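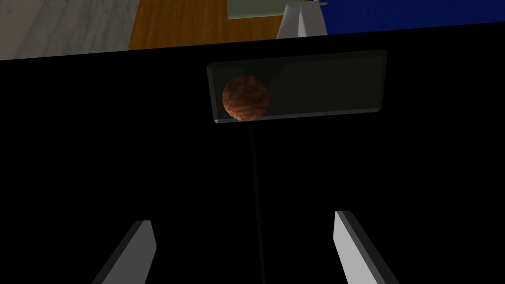

Black is what you see when very little light comes back to your eyes. Every other color works by sending some light back. A wooden tabletop sends back enough light to show its brown color and the lines of its grain. A large black surface beside it sends back so little that you can't tell much about it, even whether it is rough or smooth. A blue area farther off still looks blue, because blue light is coming from it to you.

To understand this, start with the light itself. Light from the sun or from a lamp looks white or slightly yellow. It is really a mix of many colors. You can see them spread out in a rainbow, where drops of water bend each color by a different amount. A glass prism does the same job indoors.

When this mixed light lands on an object, three things can happen to it. Some can bounce off. Some can go through, as it does with a window. Some can be absorbed, or soaked up. Most objects do a bit of each, and they treat different colors of light differently.

A ripe tomato absorbs most of the green and blue light and bounces the red back. A leaf bounces back more green than anything else. A sheet of white paper bounces back nearly all the colors together, and your brain reads that mix as white. Black paint absorbs nearly all of them.

Where does the light go?

Light carries energy, and energy can't just vanish. When a black object absorbs light, the energy turns into heat. A black car seat left in the sun gets hotter than a white one for this reason. People who live in very sunny towns often paint their roofs white to keep the rooms below cooler. 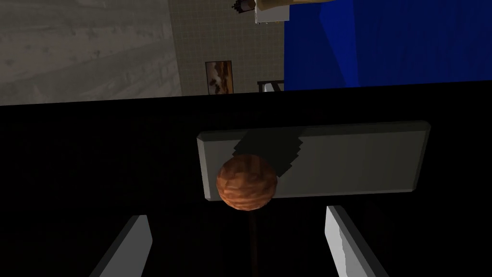 FARNEX, Oct 5, 2022

Students at Dosano School tested this last month with two cans of water. Both cans were the same size. One was painted black and the other white. The class put a thermometer in each can and left them on a sunny wall. Their teacher, Hannelore Nägeli, asked them to write down both temperatures every 10 minutes until lunch.

The black can warmed up faster. By lunch it was clearly ahead, and everyone had written the same result. Then a student named Tài Lương asked what would happen if the cans went back in the shade. The class tried it the next morning. With no direct sun on them, the two cans stayed very close together.

"They thought black made the heat," said Ms. Nägeli. "After the shade test they could see that the heat came from the sunlight."

Is anything completely black?

No object you can buy in a store is. Black paint, black cloth and black plastic all send a little light back. You can check this by laying several black things side by side. A sock, a phone case and a crayon mark will usually look different. One may seem brownish and another bluish. Shiny ones have bright spots where a lamp or a window is reflected.

Scientists have made coatings that are much darker than paint. Some of them are built from tiny carbon tubes standing close together like grass. Light goes in between the tubes, bounces around, and is almost all absorbed before it can get out. If you crumple foil and then cover it with one of these coatings, the crumples seem to disappear. The bumps are still there — you just can't see them, because there are no highlights or shadows to show you the shape.

Telescope makers use very dark coatings inside their instruments. Stray light bouncing around in the tube would make faint stars harder to see. 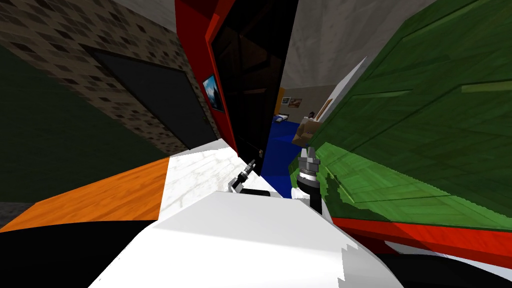 How do people make black?

The oldest way is to burn something. Soot and charcoal are mostly carbon, and carbon absorbs light well. Cave painters drew animals with charcoal thousands of years ago. Ink makers later mixed soot with water and a little glue.

You can also get something close to black by mixing colors of paint. Each paint absorbs part of the light, so every color you add takes a bit more away. Red, blue and yellow together usually make a very dark brown.

Many black felt-tip pens are mixed in the same way, and you can take the mixture apart. You need a coffee filter, a washable black pen and a cup with a little water in it.

1. Cut a strip from the coffee filter.
2. Draw a thick line across it, two fingers up from one end.
3. Hang the strip so that the end just touches the water. Keep the line above the water.
4. Wait 10 minutes.

The water climbs up the paper and carries the ink with it. Some dyes travel farther than others, so you may see bands of blue, pink or yellow. Try another brand of pen and compare the strips.
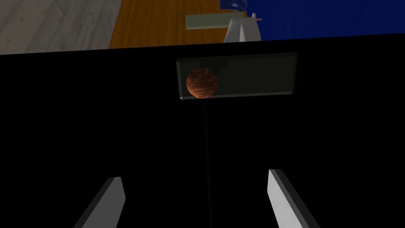
Forkine Library, Children's Science Desk

Written by Zübeyde Tuncer. Checked by Luzius Egger.

Words to know

Absorb: to take in. A black shirt absorbs light.

Reflect: to bounce back. A mirror reflects light.

Pigment: a powder that gives paint or ink its color.

Books on light and color are on shelf 151. If you try the pen test, you can bring your dried strips to the desk and we will pin them on the board. Please write the kind of pen on the back.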